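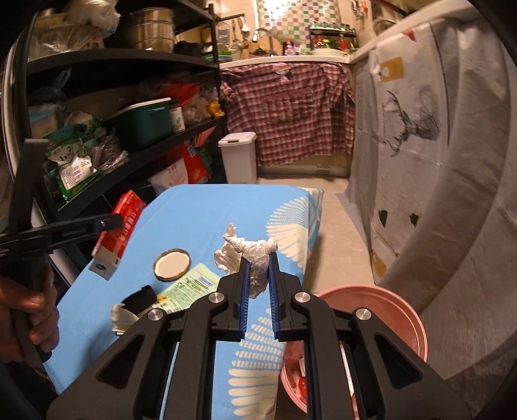

Who is responsible for checking a hand-held gripper before a session? The person who will be holding it. If two are in use, the same person checks both.

Gallery: good practice with hand-held grippers in the home

Ildikó Katona put this page together for the Pritden handling rules, which Callbridge adopted in May. The rules cover work in lived-in rooms. The picture goes with section 2, on soft items and shared surfaces.

Soft items. A crumpled plastic bag held between the blue ridged pads, over the ironing board. Bags, tissues and cloth are gripped with the lightest closure that will hold them. Do not squeeze until the fingers stop — the item should still have some give.

Two grippers. The second one is on the left, in the person's left hand. Keep the arms from crossing, and put one tool down before reaching past the other.

Work surface. A light blue board with a leaf pattern, with a jar lid and a printed packet among the things on it. Patterned surfaces are allowed under the rules. Note the pattern on the session sheet, and do not change the cover halfway through a task.

Background. Shelving on one side, the kitchen counter further back. Household goods may stay where they are kept. Medicines, letters and anything with a name or address on it are put away first.

Floor. Grey tiles between the board and the counter. The walking area is kept clear for the whole session, and leads are never run across it.

Limits used in the rules
Heaviest single item: 530 g
Pad change: every 2000 closures
Shortest clear walking width: 80 cm

Session sheets go to the Balogh office, room 503, on the day they are filled in. Corrections are made in ink and initialled — do not write a fresh sheet.

Page last changed 13/09/2020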